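Forum Langat – Robotique de table, règles et bonnes pratiques
Publié le 2023-02-27 par Sylvain Hoarau
Temps de lecture : 3 min

Nous utilisons des cookies pour mesurer l'audience du forum. En poursuivant, vous acceptez leur dépôt.

Sujet : Règle de rangement du plan de travail, version à relire

shoarau
Bonjour à tous. Je reprends la fiche de bonnes pratiques pour les postes avec bras monté sur table. La version de janvier ne disait presque rien du bord du plateau ni des câbles, et elle laissait chacun décider de la position de départ. Je propose ceci :

Avant chaque série, l'opérateur vérifie que le bras part de la position de repos notée sur la fiche du poste.
Aucun objet ne dépasse du plateau.
Les objets hors tâche sont retirés ou déclarés dans le journal.
L'arrêt d'urgence est à portée de main de l'opérateur, sans avoir à contourner le bras.

Chez Endport on applique à peu près la même chose depuis 14 mois, avec une distance de garde en plus. Je voudrais vos remarques avant de figer le texte.
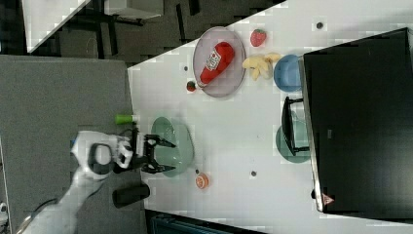
La règle du bord est celle qui va faire râler, je le sais. Je la maintiens quand même. Un objet posé à cheval sur le bord n'a pas de position stable, et le moindre contact l'envoie par terre. Le petit cylindre vert vif à gauche du plateau, qui dépasse en partie au-dessus du sol gris, serait refusé avec le nouveau texte, et le cylindre noir couché plus bas aussi. L'assiette verte vide, elle, ne pose aucun problème de ce côté. Pour l'instant je n'ai pas mis de valeur en millimètres, j'attends vos avis.

kerdanet_b
D'accord sur le bord, pas d'accord sur les objets hors tâche. Si on retire tout ce qui ne sert pas, on finit par régler le bras sur une table qui ne ressemble à rien. Dans une vraie cuisine il y a du désordre. Je préfère une liste d'objets autorisés, et que l'opérateur puisse en laisser autant qu'il veut.

shoarau
Je ne les interdis pas, relis la phrase : « retirés ou déclarés ». Si c'est déclaré, ça reste.

kerdanet_b
Au temps pour moi. Mais alors il faut dire où on déclare. Dans notre atelier le journal de poste et le journal d'essai sont deux fichiers différents et personne ne remplit le premier.

mtl_jamgate
Même problème à Jamgate. On a fusionné les deux et le taux de remplissage est devenu correct. Sur 111 séries relues, 3 n'avaient pas de liste d'objets. Avant la fusion, je n'aurais pas su le dire.

Pour la distance au bord, je suis contre une valeur unique. Un plateau de 660 mm de profondeur et un grand établi ne se traitent pas pareil. Mettez « entièrement sur le plateau » et laissez le responsable du poste ajouter sa marge.

shoarau
Ça me va. Je note « entièrement sur le plateau, marge éventuelle fixée par le responsable ».

ptitvolt
Et les câbles ? Vous parlez des objets mais pas du faisceau. Chez nous c'est la première cause d'arrêt.

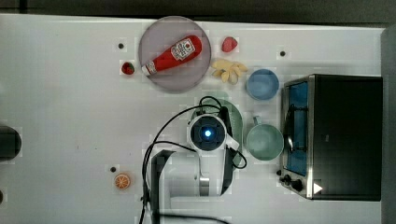 Faut-il attacher tous les câbles le long du bras ?
Il faut les guider sur toute la longueur, en laissant assez de mou aux articulations pour que le bras atteigne ses positions extrêmes sans tirer sur les connecteurs.

ptitvolt
Je précise, parce qu'on me pose la question à chaque formation. Le mou se règle avec le bras déployé à la main, hors tension, selon la notice du constructeur. Ensuite on rejoue la trajectoire à vitesse réduite et on regarde si une boucle passe sur la zone des objets. Si oui, on reprend le guidage.

kerdanet_b
Trop lourd pour une fiche d'une page. Vérifier à chaque changement de câble, d'accord. Avant chaque série, non.

ptitvolt
Je n'ai pas écrit avant chaque série. À l'installation, après un changement de câble ou d'outil, et après un choc.

mtl_jamgate
Après un choc, oui. Hirnness l'a ajouté à sa procédure interne et je trouve que c'est la ligne la plus utile.

kerdanet_b
Bon. Je reste réservé sur « choc », c'est vague. Un doigt de pince qui touche une assiette, c'est un choc ?

shoarau
Je propose « tout contact ayant déclenché un arrêt ». C'est enregistré par le contrôleur sur nos postes, donc pas de discussion possible.

kerdanet_b
Ça, je signe.

shoarau
Je mets à jour le texte avec le bord, la déclaration dans un journal unique et le paragraphe sur les câbles. Il manque encore la position exacte de l'arrêt d'urgence pour les gauchers, si quelqu'un a une rédaction je la prends.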